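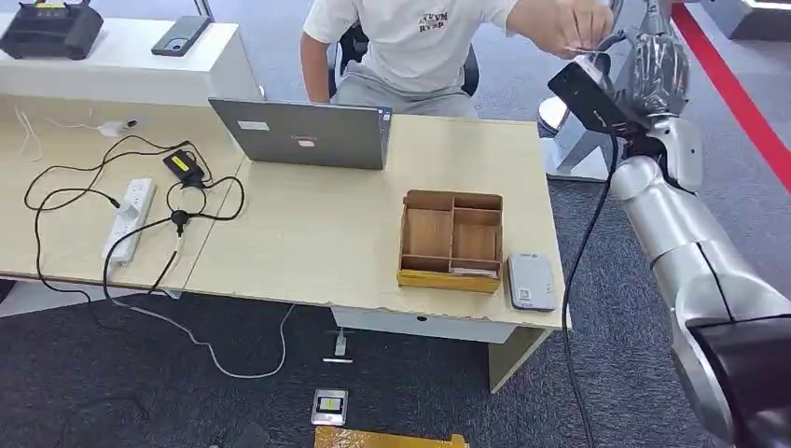 A grey laptop with two stickers, one white and one pinkish-red.

11/04/2023
Reading time: 2 minutes

I did not sleep well, and the guilty one is a television programme. The reunion episode of Stiltov finished very late and after it I read the comments until my eyes were burning. My sister would say I am too old for this, but my sister has watched every season too, so her opinion does not count.

I want to write down how it went before the newspapers tell me how I should remember it. Tsehay Alemneh came in a long green dress and sat at the far end of the sofa, as far as possible from Hedvika Slanina. They did not look at each other for the whole first part. Then the host read out the message about the birthday dinner at the Harawira, the one which was leaked in November, and Hedvika laughed. It was a very small laugh, through the nose. Tsehay stood up, took off her microphone and put it carefully on the little table – she did not throw it, whatever people write today – and she walked out. When they came back from the adverts her place was still empty.

This morning already three different stories were going around. In the first one she has left the show for ever. In the second one she was back after ten minutes but they cut it. In the third one she and Hedvika planned everything together in the car, which I do not believe at all. Hedvika cannot keep a secret even about what she had for lunch.

Hedvika then posted only one word, "Finally." With the full stop. Under it there were 555 replies when I looked at breakfast, and I am ashamed to say I read a good part of them. Many are cruel. One woman wrote that Tsehay was the only person in the house who ever washed a cup, and I thought yes, exactly, this is what I have been trying to say for two seasons. I pressed the heart. I did not write anything myself, my English goes stiff when I am angry.

At work I tried to talk about it with the man from accounts, and he asked if Stiltov is the one with the cakes. It is not the one with the cakes.

On the bus home I listened to the Clustimine podcast, where they spoke about the money. They say the women on the sofa are paid by episode, and that the one who leaves early loses the reunion fee. If it is true, then Tsehay paid something for those few steps to the door. But the same podcast told us last year that the whole cast would move to a castle, and we are still waiting for the castle, so I take it with salt.

What I keep thinking about is the second season, when both of them went to Prirkovham to open the shoe shop. It rained the entire afternoon and Hedvika held the umbrella over Tsehay's hair, and her own hair was completely destroyed. They were laughing so much they could not cut the ribbon. I looked for this clip tonight and found it, in bad quality, with only 300 views. I watched it and then I watched it again. It is strange to be sad about a friendship of two persons who do not know I exist. Perhaps they were never friends, perhaps someone behind the camera said "hold the umbrella". I prefer my version.

My sister telephoned at seven. She is on Hedvika's side, as always, and she says that Tsehay provoked it by talking to the magazine first. I said the magazine telephoned Tsehay and not the opposite. We became a little loud. Then she asked if I still have her big soup pot, and I do, so the conversation ended quickly from my side.

Now it is late again. There is supposed to be an extra episode with the parts they did not show, and I told myself I will not watch it on the same night but wait for the weekend like a normal person. I have already moved my dentist.

Also to do tomorrow: light bulb for the hall, stamps, return the pot.

7 comments
Shared 2 times

Back to top | Contact | All entries © the author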